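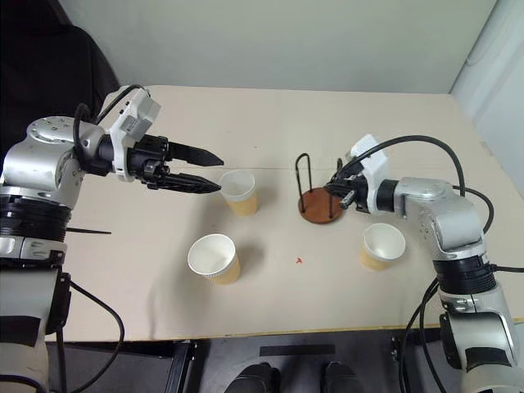
Home | Forums | Tea & Coffee | Kitchenware | Log in
Reading time: 3 min

Cup racks for paper cups: worth the worktop?

gounder_brews
We run the tea table at Plavham hall every Tuesday. I'd like a wooden base with a wire frame, but my co-host says paper cups come in a perfectly good sleeve.

kettlewatch
Your co-host is right. You are buying furniture for rubbish.

fudia21
Disagree. Our lot in Jidinstead pulled three cups off the stack to get one. A rack stopped that. Round brown base, dark wire looping round the cup, tan lower half on the cup so it nearly looks planned. 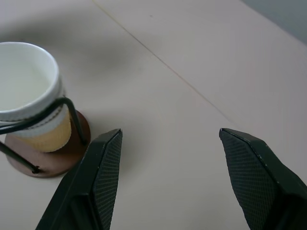 Re: Worth the worktop?

kettlewatch
Very smart. And where do the other 14 go?

fudia21
In the cupboard, with my mugs and my principles.

gounder_brews
Does the wire mark the rims?

fudia21
Not that I've noticed, but I don't inspect them. Wipe the base, mind, tea gets everywhere.

kettlewatch
Still say use the sleeve.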